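Leltance Household Sorting: Call for Participants

Posted 2025-10-13
Reference: 629
Sessions run in November

Leltance is looking for 26 people who can stand in front of a table full of other people's shopping and decide where it goes. We are writing a plain-language guide to putting things away at home, working title Skosusar, and we have reached the point where our own staff can no longer be trusted. We have put the same items away so often that we have opinions about snack bags. We need fresh hands.

The work happens in one room with one brown wooden table. You will find household packages on it, some of them printed in Japanese. You do not need to read Japanese. Plenty of people put away things they can't read, and we want to know how you go about it: by size, by shape, by color, or by shoving it all to the back and closing the door. 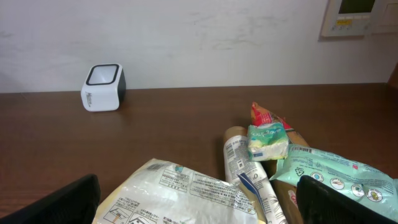
Packages on the table, control panel on the wall.

What you will do

Each session lasts 40 minutes. You sort what is on the table into groups that make sense to you, then you put those groups away. Then you tell us why, in your own words. "It looked like it belonged there" is a perfectly good answer and so far the leading one.

After a short break we put everything back out and ask you to do it again for someone else: a guest, a roommate, a relative who moves your things. People get surprisingly strict at this stage. Please keep it civil, even if the relative is real.

Bottles get a round of their own. They are tall, they tip, and everybody has a theory about whether they should stand or lie down.
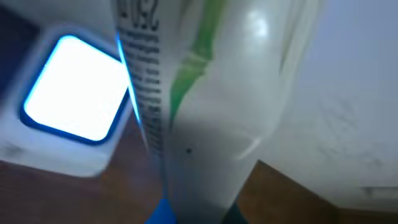 We would like to hear yours, including the part where you admit you don't follow it at home. There is no correct layout and we won't grade you. We will take notes, and the notes may look like grading from where you're standing.

The last few minutes are for baskets. You get a gray plastic one with slots in the side and a simple question: what deserves to be in it? Our project lead holds that a basket is storage. The rest of us hold that a basket is a delay. You may be the deciding vote. 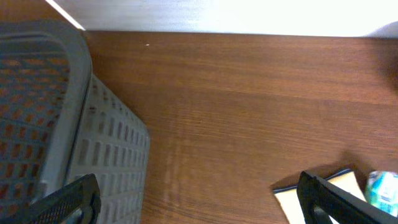 Who we are looking for

You are 18 or older and can stand for the length of a session, or sit, if you tell us ahead of time so we can lower the table. You can lift a grocery bag. You live with at least one cupboard you would prefer guests not to open.

Very tidy people are welcome. So are the others. If you organize homes for a living, please apply to our reviewer list instead, as you will only upset yourself.

What you get

$37 per session, paid by check or gift card at the end of your visit. Coffee, which is decent. Cookies, while they last.

Where

The Pasichnyk Building, ground floor, side entrance on Donia Street. Street parking is free after lunch and a blood sport before it.

How to apply

Write to the Leltance front desk with the reference number above, two or three times of day that suit you, and one sentence describing the worst drawer in your home. Photos of the drawer are optional. We reply to everyone, usually within a week.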